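3.2 Zone labels and the daily life of small food shops

The zone system gave every district one of three colors, and each color came with a list of what was allowed. On paper the lists were short and clear. In the interviews, however, shop owners seldom spoke about the lists. They spoke about the police officer at the corner, the message that a cousin forwarded at night, and the supplier who refused to cross a district border. For this reason we separate in this section the formal rule, as it was published, from the working rule, by which we mean what the owner believed was permitted on a given morning.

Our material consists of 222 interviews with owners or managers of small food shops, held by telephone in the local language and later translated. Chanida Thaweesak and Heriberto Villalobos did the coding independently, and differences were settled in discussion with a third author. We asked each person to remember the period starting in May, when the second phase of restrictions was extended, and to tell us when the shop opened, when it closed, and who had told them so. Of the 222 persons, 211 could name the color of their district without help. Knowing the color did not mean that they knew the hours. Many owners gave opening hours which belonged to another color, mostly to the color of the neighboring district where the wholesale market was.

The distance between the formal and the working rule was largest in districts whose color had changed. When a district went from orange to red, the owners closed quickly, often before the order was in force. When it went from red to orange, they waited. One owner explained that a shutter which is opened one day too early can cost a fine, while a shutter opened one day too late costs only the sales of that day. Other owners gave similar explanations, and we call this pattern slow reopening. It agrees with what Embla Sæther has described for small ferry operators, although in her case the orders came from a single office and were not repeated by several levels of government.

A second matter is what was sold. In the red zones only essential goods were allowed, and packaged snacks and sweet drinks were a gray area. Some owners put these goods at the back of the shop and sold them to known customers. Others kept them on the counter and argued that biscuits are food. The published orders which we could collect do not settle the question, and the local officials we spoke to gave two different answers. We therefore coded snack sales as unclear in all red districts and left them out of the compliance measure in Section 4. 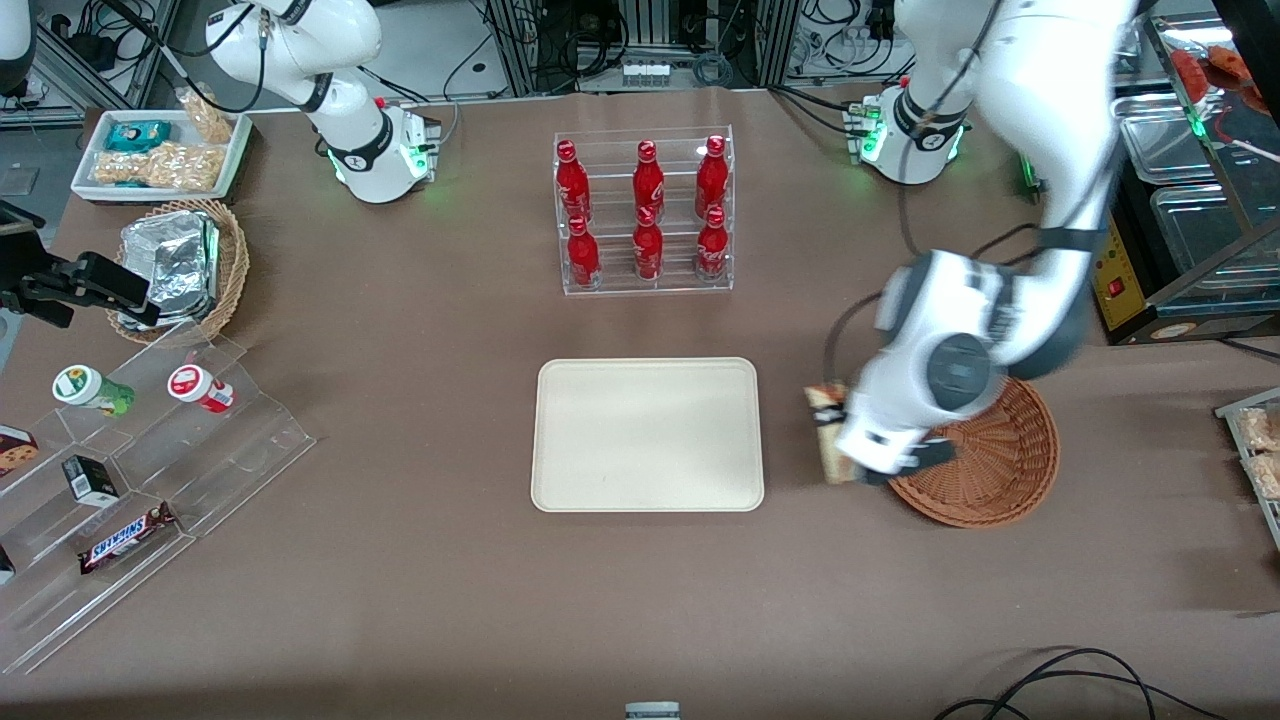
Figure 3. Packaged snacks and drinks on a tabletop with two robot arms.

The source of the information was of great importance to how the rule was understood. Owners who belonged to a traders' association received a printed notice, and they usually repeated its words almost exactly. Owners outside the associations depended on phone messages. These messages traveled fast but lost their place names on the way, so that an order for one district was read in another as if it were general. Qianru Shi collected such messages from the owners who had kept them, and she found the same text about closing at 7 p.m. in places where no such order was ever given. In the market town of Drivosden, which we use as a comparison case outside the zone system, the municipality sent one message to all license holders through the service Skutura. There the owners' answers about opening hours were nearly uniform.

We do not want to say that the colors failed. A majority of our respondents considered them easier to follow than the earlier general order, and several said that the color gave them something to tell customers who complained. What the colors could not do was to carry the details. A color tells that the situation is serious or less serious, but it says nothing about whether a tea stall may put out its bench. Such details were settled locally, through conversation, and the result depended on who was part of that conversation. Owners who rented from a landlord living in the same building, for instance, often followed the landlord's view of the rule and could not name any official source.

There are limits to this part of the study. The interviews were done after the events, and memory of opening hours is not exact. Shops that closed permanently are missing from the sample, which was drawn from the Nuchit directory of active traders. Villads Overgaard has suggested that such closed shops may have followed the formal rule more strictly than the others, and with our data we are not able to test this. The next section turns to the measure of compliance and to the differences between the three colors.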